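Blocks, boards and a sore thumb

Jan 14, 2021

Quick one tonight, dinner's in the oven.
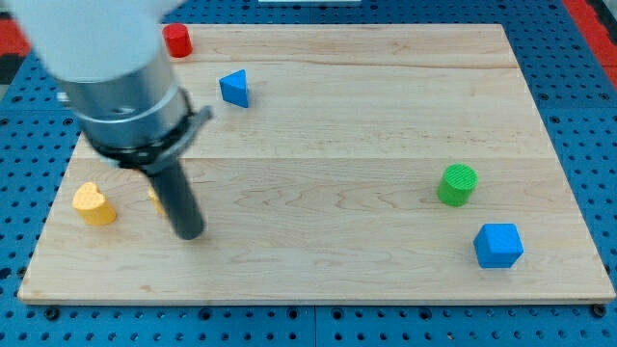 So the board. Light wood, wavy grain, and I've been using it as the play surface on top of the blue pegboard all week. Love it. The little blocks look so good on it — the red cylinder especially, and the blue triangle one. Small colored things on pale wood, I could look at that all day.

Malachy Keogh asked if I'd paint the board. No! Oil only. Two coats, wipe, leave it overnight. I did use 100 grit first on some scrap which was a mistake, way too rough, and thats how I got the splinter.

Still to do: round off the corners on the next batch of blocks, find a box with a lid that stays shut, email Stelios about offcuts. He had a whole stack back in September, more than 14 pieces, and I only took two. Dumb.

Also thinking about a green for the new ones. Or mustard. Cant decide. Tell me in the comments, oven timer's going.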